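**Vunbridge site: right gripper fails to hold after closing**

**tirna_ops** | July 13, 2022

This post records a fault on the right-hand gripper at the Vunbridge site. During tabletop sorting, the jaw closed on command and released 2 seconds later without input. The fault occurred 5 times in 56 cycles. The unit has been withdrawn from use. 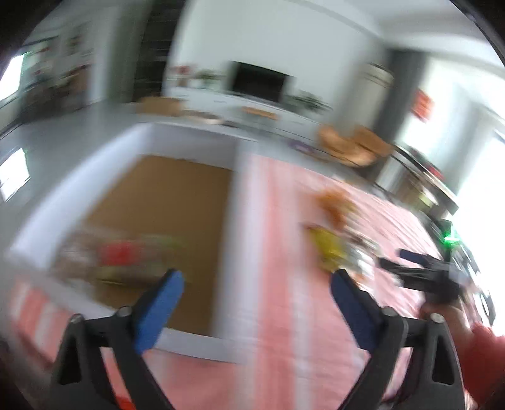 **jirkis_support**

Was an error code logged at the time of release?

**tirna_ops**

The log shows code 8 on each release, with no warning before it.

**jirkis_support**

Code 8 indicates a loss of signal from the position sensor. Please replace the sensor cable before further testing.

**kiss_safety**

I do not agree that the cable should come first. A jaw that opens without a command is a safety matter, and the release logic must be reviewed. A lost signal should lock the jaw.

**jirkis_support**

Locking on signal loss carries its own risk if a finger is caught. The current setting was chosen for that reason.

**kiss_safety**

That position is noted. Our office still requires a written review before the unit returns to service.

**tirna_ops**

Both items have been entered in the fault record. The cable is on order.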